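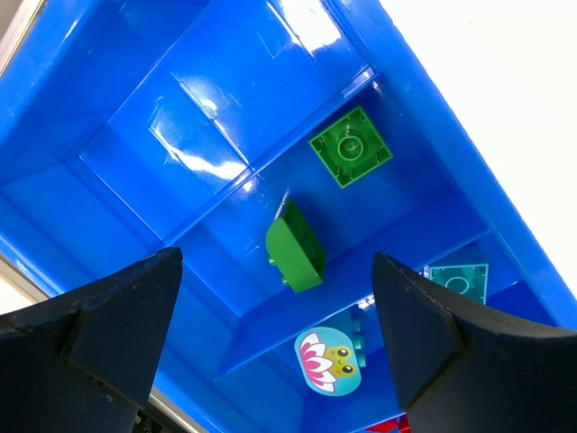 The blue divided tray, with green and teal bricks and the frog and lotus tile.

Monday, July 29, 2024

The sorting of the family brick collection resumed this weekend, following a pause that had lasted since April. The current method assigns pieces to trays by color family, with printed tiles kept alongside the bricks they match best. The frog tile has accordingly been placed with the greens – a decision to which Yupin Chaimongkol has formally objected, on the grounds that its background is light blue.

Her objection has been noted and will be reviewed when the second tray is started. Curved pieces remain with the square ones for the present. Households considering a similar exercise are advised to allow 10 evenings and to settle the question of teal in advance.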